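Bought a used Dell tower with no CPU in it. Is "just needs a processor" ever true?

Asked by mtn_laurel_54 in Desktops and Parts
Viewed 569 times

I'll say up front that I don't believe the listing, so please don't bother telling me I should have been more careful. I was careful. I read it twice. It said "Dell tower, tested good, pulled CPU and RAM, just needs a processor and memory." The shop is called Gurard and they seem to clear out office machines by the pallet. The price was low enough that I went ahead anyway.

Now I have the thing open and I want to know how to tell whether "tested good" means anything before I spend more money on it. My brother-in-law says to order a chip, stick it in and see. That's easy to say with somebody else's cash.

What I know so far. The processor socket is empty and the metal bracket over it was standing open when I got the side panel off. The memory slots are empty too. The power supply is in there. The drive cage is in there, and the cables are all still in a bunch and look like they came that way from the factory, tie and all.
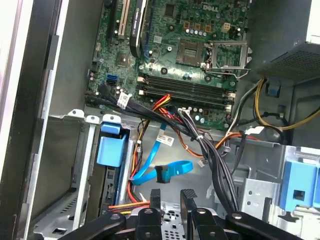
My main worry is the socket. I've read that the pins in these can get bent by somebody dropping a chip in crooked, and that an open socket with no plastic cover on it is a bad sign. I've also read that it's no sign of anything. Both of those were stated with total confidence by people who sell parts, so I'm not inclined to give either one much weight.

So:

Can I find out if the board is alive without a CPU in it?
Is there a way to check the socket that doesn't need a microscope?
Is it worth ordering a Dreno board as a replacement or is that throwing good money after bad?

I don't game. It's going to run a label printer and a spreadsheet in the back of my shop. I need it going by June.

3 answers

Answer from Hajar Kettani
Marked helpful by 5 people

You can find out a little without a CPU, but less than the videos claim. Plug it in, press the button, and see if the fans spin and the power light does anything at all. On most Dell office towers a missing processor gives you a blinking or amber light in a set pattern. If you get a pattern, the power supply is making standby power and some part of the board is awake enough to complain. If you get nothing, it could be the supply, the button cable, the board, or a wall outlet you forgot was on a switch. I've done that last one.

What a blinking light doesn't tell you is whether the memory slots work, whether the drive ports work, or whether the socket is any good. So "tested good" from a seller who had already pulled the CPU could mean they saw a light blink. Ask them which it was, and when. I'd want to hear "booted to setup with a chip in it, then pulled." Anything vaguer and I'd assume they plugged it in, if that.

For the socket, use a phone flashlight held low and off to one side, and move it slowly. The contacts should catch the light in even rows. A bent one breaks the row, and you see it as a dot that is brighter or darker than its neighbors, or one that shines at the wrong moment when you move the light. Then turn the case a quarter turn and do it again, because some bends only show from one direction. Don't touch anything in there with a finger or a cloth, and don't blow on it either. 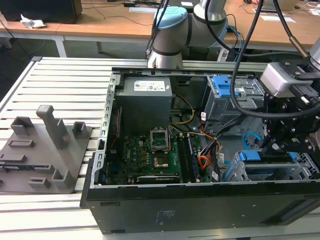
Lay the case flat on its side for this so you aren't working against a wall of metal, and get the light in from the memory slot side first. The power supply and the drive cage will throw shadows from the other directions. While you have it flat, go over the cables. Follow each one from end to end and make sure both ends are in something. A loose power lead on a refurb is common and it makes people condemn a perfectly fine board. Dell also uses its own connectors on a lot of these, so don't assume a generic power supply will fit if yours is dead.

About the cover: I wouldn't read much into it. Those plastic covers come off when a chip goes in and they end up in the trash. An office machine that ran for years would have had a chip in the socket the whole time, so of course there's no cover. What I would ask is how it was stored after the chip came out. An open socket in a bin with other boards piled on top is how you get bent pins.

One more thing and then I'll stop. Before you order a processor, look up the exact model on the service tag and find the list of chips that board accepts. Fitting the socket is only half of it. Dell boards can be fussy about which chips the BIOS knows, and an old BIOS may refuse a newer one that physically drops right in. You can't update the BIOS on these without a working CPU. So buy the oldest, cheapest chip on the list, used, from somebody with returns, and one stick of memory. If it posts, you already own a computer that will run a spreadsheet.

I'd skip the replacement board. By the time you buy that plus a chip plus memory you're past the price of a whole working tower.

Comment from mtn_laurel_54: Amber light, blinking. I did the flashlight thing at 9 at night with the kitchen lights off and the rows look even to me, though I'm not sure I'd know. Wrote to Gurard and asked when it was last booted. They wrote back "all units are tested." So there we are.

Comment from Hajar Kettani: That's a non-answer. Amber blinking is okay news, not great news. Count the blinks and look them up for your model, don't go by color alone.

Answer from dasitz_user

i had the same thing with two of them and just put a chip in and they both worked fine. people overthink this. get a Evangelista cooler if the old one is gone they are quiet

Comment from Hajar Kettani: Check the mounting holes before buying any cooler. Plenty of Dell office boards don't use the standard spacing.

Comment from mtn_laurel_54: Two isn't much of a sample. And did they keep working, or did they work that afternoon?

Comment from dasitz_user: one is still going. gave the other one away

Answer from oldbench

Agree mostly with the long answer, but I'd put more on the memory slots than she does. In my experience the slots go bad on these before the socket does, mainly from people forcing sticks in backwards. Look down into each slot with the same flashlight. You're after dirt, a bent contact, or a latch that doesn't snap. When you get your one stick, try it in every slot one at a time, powering off and unplugging in between. It's dull and takes a while. If one slot is dead you can probably live with it for a label printer, but you'd want a partial refund.

Also, change the coin battery while you're in there. Old ones cause odd startup errors and they get blamed on the board.

I wouldn't trust "tested" from anybody who ships by the pallet. Check the return window today, before you order parts, and write the last day on the case with a marker.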